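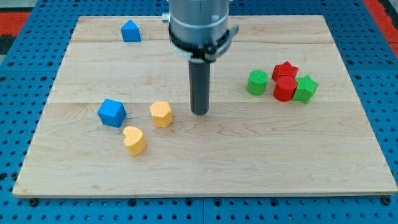

Looking after wood in the kitchen and round the house
Speaker notes, August 2019, evening talk at Sterden

Slides 1 and 2. Hello, thanks for having me back. Fire exits. Tea is after, not during (last time!!)

Who's got a chopping board at home that has gone fuzzy? Hands up. Who's got one that's split? Same hands usually. Don't dwell.

What I'm covering: why wood moves, what to put on it, what to do when it's already gone wrong. Questions at the end but shout if you can't hear.

Slide 3. WHY WOOD MOVES
Wood takes on water from the air and gives it back. Swells across the grain, hardly at all along it. Say this twice, everything else hangs on it.
Drinking straws demo - bundle of straws with elastic band, hold up. Long way = up the trunk. Water goes in at the ends fastest. So end grain needs most oil.
Damp August, heating on in January. Same tabletop will be wider in one than the other. Not a fault. Gaps that come and go with the season - leave them alone, do not fill. Filler gets squeezed out in summer and takes a bit of the edge with it.
Breadboard ends story - the table from the Brenia house clearance. Somebody had glued the end piece along its whole length. Table tried to shrink, couldn't, cracked up the middle. Pass round the offcut.

Slide 4. WHICH WOOD
Keep short, people love this bit and it eats the time.
Maple, beech, sycamore - tight grain, good for food. Sycamore was the old dairy wood, no taste.
Oak - lovely but open pores, and goes black with iron. Wet tin left on an oak worktop = black ring. More on rings later.
Pine - soft, dents, fine for a shelf. Dents are allowed.
Bamboo is a grass. Someone always asks. Hard on knives.
Boards made of several strips: different strips take oil differently, one will look darker, grain runs its own way in each. Fine. Dark streaks in maple are natural mostly, you won't sand them out so dont try.

Slide 5. WASHING
Hot water, bit of soap, quick. Both sides!! If you only wet one face that face swells and the board cups. This is the main thing to take home.
Dry with a cloth then stand on edge. Air both sides. Not flat on the worktop, not against the radiator.
Never in the dishwasher. Never soaking in the sink overnight.
Smells: half a lemon and coarse salt, rub, rinse. Onion takes a couple of goes.
Raw meat - I use a separate board. Not getting into plastic v wood argument tonight, we'd be here till midnight.

Slide 6. OILS AND WAXES
Hold up the jars. Check lids are ON (car boot still smells).
Mineral oil - never sets, never goes off, needs doing often. Easiest. Food grade from the chemist.
Linseed, raw - takes ages to dry. Goes yellow. Boiled linseed from the DIY shop usually has driers in, keep off food things.
Tung oil - sets properly, tougher. Comes from a nut so mention allergies. Read the tin, some "tung" has very little tung in it.
Olive and sunflower - NO. Goes rancid, sticky, smells like an old chip pan.
Beeswax over oil - nice feel, water beads up. Wears off. Do again.
I get mine at Kasport because it's on my way home, no other reason.

How to: dry board, clean board. Pour on, spread, wait, wipe off what's left. Wiping off is the step people skip and then they ring me about stickiness. New board gets 3 coats, leave it overnight in between. Old board when it looks pale.

OILY RAGS. Slow down here. Linseed rags screwed up in a bin can catch fire by themselves. They heat up as they dry. Lay flat outside to dry, or into a jar of water with a lid. I have seen a scorched bin lid and it was mine. Tung the same.

Slide 7. PUTTING IT RIGHT
Fuzzy surface: wet it, let it dry, fibres stand up, sand lightly along the grain. 120 paper then 240. Wet again, sand again. Then oil. Takes an afternoon mostly waiting.
Cupped board: wet cloth on the hollow side, hollow side down on a flat surface, leave overnight, look in the morning. Works more often than you'd think if it's recent. If it's been bent for years, plane it or live with it.
Knife marks: sand if shallow. If deep, it's had a good life, oil it and carry on.
Split at the end: small one, run in wood glue, clamp, waterproof type. Don't overtighten, you'll squeeze all the glue out. Through crack on a food board, chuck it or use for bread only.
White rings on a polished table: in the polish, not the wood. Warm dry cloth first. Then a bit of paste wax and gentle rub.
Black rings: in the wood. Oxalic acid, gloves, goggles, windows open, and test underneath first. Not for food boards. If it's your gran's table, ask someone who does it for a living.

Slide 8. THE ANTONIADIS TABLE
Before and after. 2 leaves, one lived in the loft and one by a window, so colours miles apart. I did NOT strip it. Cleaned with white spirit, waxed, put the pale leaf in daylight with the rest. Came closer over the winter. Still not a match, family like it. Point is do the least first, you can always do more, can't put wood back.

(if running late skip to slide 10)

Slide 9. STORING
Not in the garage. Not leaning, it takes a bend. Flat with sticks between so air gets round.
Woodworm: fresh dust under the hole means something is at home. Old holes no dust, probably historic. Keep it apart from the rest til you know.

Slide 10. Recap
Both sides wet, both sides dry
Wipe the extra off
Rags flat or in water
Least first

Handouts at the back, I printed 50, please share if you came together. Wax tins on the side table if anyone wants a try, bring own cloth.

Questions. Likely ones: coconut oil (the ordinary sort can go off, I'd not bother), worktops by the sink (little and often, watch round the taps), wooden spoons (same as boards, boiling water dries them out), teak garden benches (leave grey!)

Need back: straws, offcut, extension lead. Projector goes to the office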